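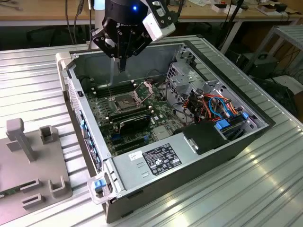 3 min read

The December runs are done, so I can write up the contact-search result before I forget the details.

The question was small. When the arm goes into an open PC case, the camera's estimate of where a connector sits is usually off by a few millimeters. Do you fix that by looking again, or by touching down lightly and feeling for the part? Fulgencio Valdovinos had argued for touch since spring. I had argued for a second look.

We ran 1144 attempts, split evenly between the two methods, all on towers laid flat on the same bench. Every attempt started from a fresh position error, drawn at random. The controller was Skukavton in both cases, with the same speed limits and the same force cap.

Touch won. It got to the right spot on 74 percent more attempts than the second look did when the target was down between tall parts, where the view is poor. Out on open board the two methods came out close enough that I wouldn't pick one over the other.

The cost is time. A touch search added about 110 milliseconds per probe, and some attempts needed a lot of probes. The worst ones wandered along the edge of a card slot until they hit the limit and quit. I've left those in the count as failures.

Two things I'd change. The search pattern is a plain spiral, and it wastes moves on places a part can't be. I also set the force threshold by hand, on one case, and kept it for all of them. Fulgencio wants to learn it from the logs. He has 3000 old ones from the Brolton project, though I haven't checked whether the force readings are usable.

Next month we try cables, which bend away when you touch them.

We use cookies to remember your settings. Accept | Manage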